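4.2 Wrist Camera Comparison During Knot Tying

The second part of the evaluation asked whether the choice of wrist camera changes how well a learned controller handles suture thread. Thread is a hard target for any vision system. It is thin and dark, it moves when the pad moves, and it often passes behind the jaws at the moment when its position matters most. The two cameras under test, the Lurach and the Gethin, were fitted to the same instruments and run with the same controller settings, so that any difference in results could be traced to the view alone.

Each trial consisted of one interrupted stitch in a silicone practice pad, tied with black thread. The full set contained 2436 trials. Of these, 669 were set aside for testing and were not used to train the controller. Operators trimmed thread tails by hand-controlled teleoperation and were not asked to clear loose pieces from the pad between stitches. Clutter of this kind is common in training rooms, and a controller that works only on a clean pad is of limited use. 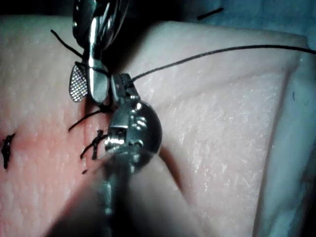
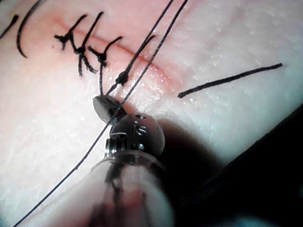 Figure 6. Wrist camera views of interrupted suturing on a practice pad. First view: the needle driver jaws hold a long thread, with a tied knot to the left of the wrist hub. Second view: a fourth stitch is being formed to the right of three completed stitches.

Fivside, August

Two sources of error were tracked across the test trials. The first was occlusion by the instrument itself. The metal wrist and the shaft lie close to the lens and can hide part of the pad, and they are often out of focus when the camera is set for the working distance of the jaws. The second was confusion between the active strand and other dark thread nearby, such as the tails of earlier stitches or cut fragments. Bright reflections from polished metal were logged separately and are treated in the next section.

With the Gethin camera, the controller selected the correct strand in 78 percent of test trials. The Lurach camera gave a lower rate, and most of the gap came from trials in which two strands ran close together near the knot. Performance on single, well-separated strands was similar for both cameras - an indication that resolution at short range matters more than field of view for this task.

Both cameras were calibrated again after every 1000 trials with the Lustier target. No change in calibration large enough to affect the comparison was recorded.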